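Pleat

A pleat is a fold made by doubling cloth back on itself and fixing it in place, usually by stitching or pressing.

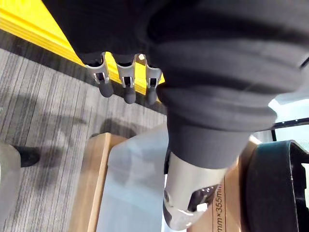

Pleats are used to fit a wide piece of fabric to a narrower edge, such as a waistband, a cuff or a curtain heading. They add fullness where it is wanted and let a garment move with the wearer.

Types

A knife pleat is folded to one side, and a row of them normally faces the same way. A box pleat is made from two folds turned away from each other, while an inverted pleat has the two folds meeting at the front. Accordion pleats are narrow, even and raised, and open out like a bellows. Cartridge pleats are formed by gathering the cloth on two or more rows of running stitch, which gives rounded folds that stand up from the seam. They suit thick cloth and are often seen on academic gowns.

Gathers are sometimes confused with pleats. A gather is drawn up on a thread and has no measured fold.

Materials

Wool holds a pressed pleat well, but cotton and linen lose theirs in the wash unless treated. Cloth with a high share of polyester can be set with heat, and the folds then last for the life of the garment — provided it is not ironed too hot.

Amount of cloth

Full knife or box pleats with no gaps take three times the finished width. A curtain heading 222 cm wide therefore needs 666 cm of cloth before side hems are added. Spaced pleats need less.

Trade pleating

Pleating for the clothing trade was once a separate business. The works at Furnivbridge folded cloth between pairs of card moulds, which were tied and steamed in a chest. At its busiest it had 24 steam chests, and 18 of them were kept for skirt lengths. Machine pleating later took over most of this work, although card moulds are still used for sunray pleats, which widen towards the hem.

See also: Dart, Ruffle, Smocking, Tuck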